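Speaker notes – good practice for two-arm cloth cells
Ardalan Shahbazi, Lemulden
May 2, 2025

Start once people have sat down. Skip the company slide, they all have it in the handout.

Who this is for: people who run or supervise a small cell with two arms handling soft goods. If you only do rigid parts, some of this will sound fussy. Cloth moves when you don't expect it and it hides things under itself.

Where the rules come from. We wrote the first version at the Plutivcombe site last August, after a review of 200 logged stops. It was 6 pages long and people didn't read it. The current version is 2 pages and it hangs next to the cell door. Ask the room: who has a written start-up check? Wait for hands.

Rule one – the floor of the cell is part of the setup. Wipe it at the start of the shift. Look in the rail grooves too, lint and crumbs collect there and get dragged onto the next piece.

Rule two – everything inside the walls has a reason to be there. The basket goes in the back right corner, same corner every run. Items waiting their turn stay out of the way of the piece being worked.

Rule three – agree on what each arm does before the run. Both holding, or one holding and one standing by. Write it on the run sheet.

Next slides, go slowly.

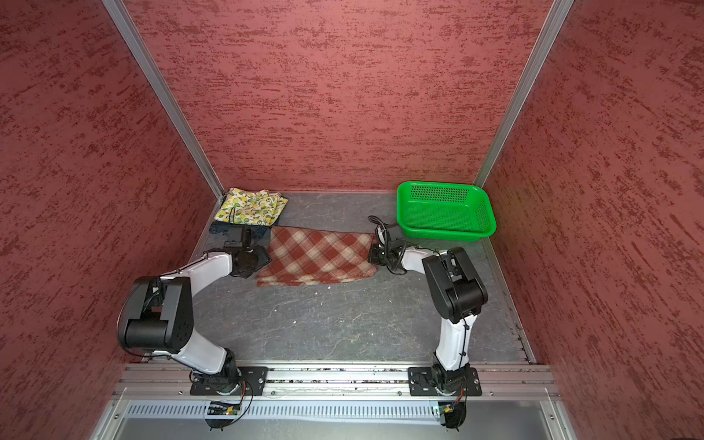 Both arms holding: plaid cloth, one gripper on each side edge.

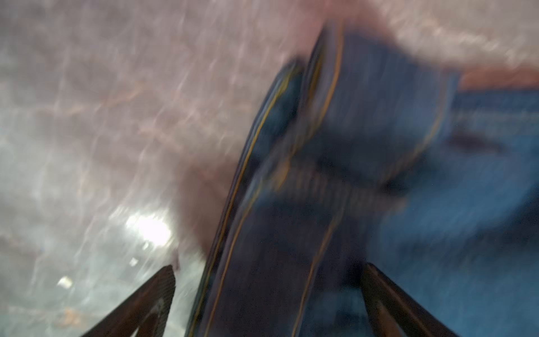
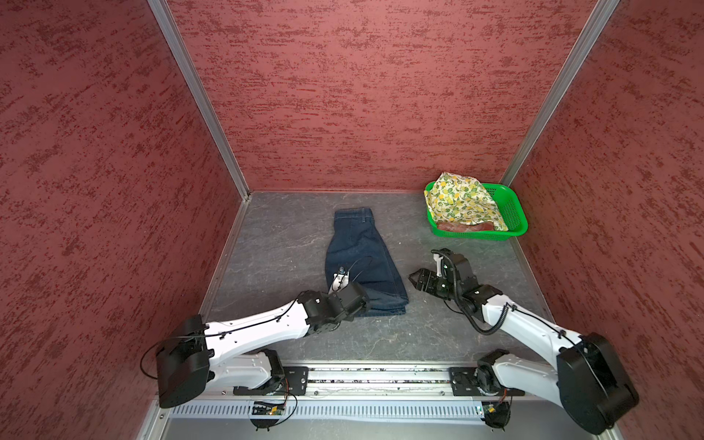
One gripper down on the jeans, the other open beside them.

Rule four – cables. Every cable on a moving link gets tied or clipped. Coiled cable near the wrist is fine if it can't reach the gripper jaws at full extension. Move each arm through its whole range by hand-guiding and watch the coil the entire time. Do this again after any service work, even a small one. Mention the Fastau install here: they tested with the arms one at a time, and the coils only caught when both arms worked close together. They now test both together and sign for it.

Rule five – speed. Set a lower limit for approach and a separate one for carrying. Heavy items such as denim swing more than people think when lifted by one end. If the operator can't say what the current limits are, the run doesn't start.

Rule six – stops. Anybody can stop the cell. After a stop, look at what the grippers are holding before you release them. Log the time, the item and what you saw. Short words are fine. "Slipped at hem" is a good entry. "Error" is not.

If time is short, drop the part on sign-off sheets and go straight to questions.

Likely questions:
Do we need a different sheet for each garment? No. One sheet, with a line for the item.
Who owns the sheet? The shift lead. At Motaung it used to be the engineer, and it went out of date whenever she traveled.
How often do we review? Every 4 months, or after a change of gripper.

Leave the printed sheets on the table by the door. Clicker goes back to the front desk.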